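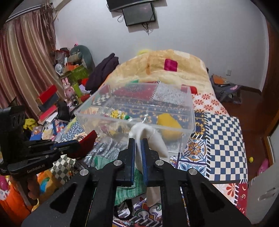
Cambio de temporada en Usolmont

El ropero del barrio abre de nuevo el 29 de septiembre de 2018, en la calle Patero, 16. Se recoge ropa de cama, mantas y juguetes pequeños en buen estado. Cada familia puede traer hasta 5 bolsas, cerradas y con el contenido escrito por fuera.
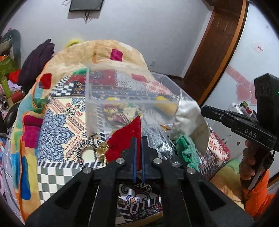
Carla Chidiac

Los abrigos se entregarán en octubre. El año pasado quedaron 30 sin dueño y siguen en el almacén de Tornport. Quien necesite tallas infantiles puede dejar aviso en la librería Zein.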